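Home | Tickets | Parts Room | Build Log | Team Wiki

Ticket 70: right arm stalls on tray sort
Opened by: Renji Nishimura. Status: open. Bench: Pukadon

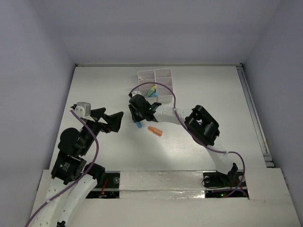
Symptom

Sort routine gets partway then right arm holds over the table next to the organizer tray and sits there. No fault code in Fideo, just "waiting". Left arm fine, parks with gripper open like it should. Happened 6 times Wednesday, always on the small blue piece. Orange one hasn't been a problem yet.

Need this fixed before the February scrimmage pls

Tried so far

- power cycled both arms. no change
- reran homing on the right arm, passes
- swapped USB ports on the laptop. Same thing
- lowered grip threshold from 32 to 16. Closed on the piece twice, then back to stalling
- checked screws on the right mounting plate, all tight

Comments

Ayodele Olatunji, 4:10 pm
Is the purple cable on the right one dragging? It makes a big loop over the tray. If it pulls when the wrist turns, the grip reading goes weird. We had that with the old Bassey gripper last season.

Renji Nishimura, 4:25 pm
Moved the wrist thru full range by hand w/ power off, didnt feel any pull. Can try clipping it further back tho

Musa Nnaji, 4:40 pm
Don't touch the threshold again until we know what it was set to orignally. I had 32 in my notes but Edivaldo says he changed it for the orange part. Also which tray map are you loading? The tray got moved toward the back wall and the Pruko file still has the old spot.

Renji Nishimura, 4:52 pm
ugh. old one. Loading the new map now

Renji Nishimura, 5:15 pm
New map: three good runs, then stalled on blue again. So better but not fixed.

Edivaldo Arruda, 5:30 pm
Yes I changed it, sorry, should have logged it. Original was 16. Leave it there. Next try the blue piece standing clear of the gripper fingers at start, I think it's reading contact before it closes.

To do

- Renji: clip cable back, 70% speed, blue piece started farther left
- Musa: delete old map from the shared folder
- Tamunoemi Mohammed: sign off before anybody runs both arms together

Leaving open until it gets through a whole class period.

Contact the robotics club | Back to top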